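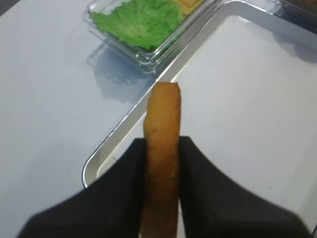
노릇한 색의 길쭉한 튀김 한 개

홈 생활정보 의류·신발 주방 세탁 공구함

검색어를 입력하세요 검색

양털 부츠 집에서 손질하는 법

겉은 스웨이드, 안은 양털인 부츠는 일반 가죽 구두와 손질법이 다르다. 구두약이나 가죽 크림을 바르면 기모가 뭉치고 얼룩이 남는다. 필요한 것은 스웨이드 솔, 흰 지우개, 마른 수건, 울 세제 정도다. 솔은 동네 수선집 Fedoruk에서 2,000원에 샀고 세 해째 쓰고 있다.

마른 먼지와 흙

진흙이 묻었으면 바로 문지르지 말고 완전히 말린다. 마른 뒤 솔로 한 방향으로 쓸어내린다. 발목에서 발끝 쪽으로 빗고, 마지막에 반대로 한 번 가볍게 빗으면 결이 살아난다. 봉제선 사이에 낀 흙은 헌 칫솔로 턴다. 반들반들해진 부분은 흰 지우개로 살살 문지른 다음 다시 솔질한다. 색 있는 지우개는 색이 옮을 수 있다.

기름 얼룩

음식 기름이 떨어졌을 때는 물을 대지 않는다. 마른 키친타월로 눌러 찍어내고 옥수수 전분을 두껍게 덮어 하룻밤 둔다. 아침에 전분을 털고 솔질한다. 자국이 남으면 한 번 더 한다. 오래된 기름 얼룩은 이 방법으로 다 빠지지 않으니 수선집에 맡기는 편이 낫다.

제설제 자국

1월에 제일 많이 생기는 것이 발등의 하얀 띠다. 물 500ml에 식초 5ml를 섞고 흰 천에 적셔 꼭 짠 뒤 자국을 두드린다. 자국만 닦으면 테두리가 생기므로 발등 전체를 고르게 축인다. 안 보이는 뒤꿈치 쪽에 먼저 시험해 본다. 검은색 부츠는 괜찮았는데 밤색은 조금 어두워졌다.

안쪽 양털

깔창이 분리되면 따로 빼서 미지근한 물에 울 세제를 풀고 손으로 눌러 빤다. 비틀어 짜지 말고 수건에 말아 물기를 뺀다. 분리되지 않는 제품은 베이킹소다를 한 숟갈씩 넣고 하룻밤 두었다가 청소기로 빨아낸다. 납작해진 털은 다 마른 뒤 굵은 빗으로 세운다.

말리기

드라이어, 난로, 온돌 바닥 모두 피한다. 가죽이 줄고 밑창 접착이 벌어진다. 인쇄 없는 종이를 뭉쳐 발끝까지 채우고 그늘에 세워 둔다. 종이는 젖으면 갈아 준다. 선풍기를 약하게 틀어도 된다.

방수 스프레이

새 신발이면 신기 전에, 신던 것이면 손질이 끝나고 완전히 마른 뒤에 뿌린다. 스웨이드용인지 꼭 확인한다. 나는 Drornunlow 제품을 쓴다. 한 뼘 반쯤 떨어져서 얇게 뿌리고 90분 말린 다음 한 번 더 뿌린다. 베란다에서 창문을 열고 한다.

보관

봄에 넣을 때는 종이를 채우고 목이 꺾이지 않게 세운다. 비닐봉지 대신 부직포 주머니가 좋다. 삼나무 조각을 하나 넣어 두면 좀이 덜 슨다. 주머니가 없으면 헌 베갯잇도 된다.

댓글 3

겨울발: 전분 대신 베이비파우더 써도 되나요? 집에 그것밖에 없어서요.

Marichka Dmytriv: 저는 베이비파우더로 했는데 기름은 빠졌지만 향이 한 달 갔어요. 짙은 색이면 흰 가루가 결 사이에 남으니 솔질을 오래 하세요.

솔밭길: 식초물 했다가 테두리 생겼습니다. 발등 전체를 다시 축여서 말리니 많이 옅어졌네요. 밤색입니다.

이전 글 다음 글 목록 맨 위로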